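Home | Files | Syllabus map | Changelog | Contact

# Grultley Prelims Notes

Hi! I'm Ritu Tiwari, and this is the set of practice notes I built while studying for the civil service entrance exam (twice, so I had plenty of time to build it). It started as a messy folder on my laptop, and then Jannik Stöcker asked for a copy, and then his whole study group did, so now it lives in a repo.

## What's in here

- `notes/` - 49 topic files in Markdown, one per syllabus heading
- `drills/` - 23 short practice sets, answers in a separate file
- `plans/` - two weekly timetables, one for people with jobs
- `tools/mikow.py` - the little script that shuffles a drill and prints it

Polity and geography are in the best shape. Economy is okay. Ancient history is thin, I know, I kept putting it off and it shows!

## How to use it

Clone the repo, open a terminal and run:

 python tools/mikow.py drills/polity_03.md

You get a shuffled set of up to 63 items, depending on the drill. Add `--short` if you only want five. I did the short ones at 6 a.m. with coffee and saved the full sets for evenings.

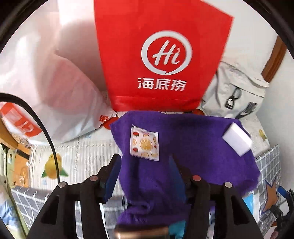

*Haidilao bag (the red one with the "Hi" on the front), plus a white plastic bag.*

If the script complains about encoding, save the drill as UTF-8 and try again. Remedios Vidal found that one on an old Windows machine and sent me the fix, which is already merged.

## Where the material comes from

I wrote all of it from my own class notes and library books. Nothing is copied from paid courses, so please don't send me scans from one - I'll have to close the pull request. Anneliese Diekmann checked the geography files and caught a river I had flowing the wrong way (sorry, everyone who downloaded it before September).

## Known problems

- `economy_07` repeats two items from `economy_04`
- The timetable for working people assumes a free lunch hour
- Links in `notes/ethics.md` still point to the old folder names

## Sharing

Use it, print it, change it, hand it to your cousin. Just don't sell it. Please check dates and eligibility rules against the official notice, as I don't track those here. Typos and corrections go in the issues tab, with the file name in the title.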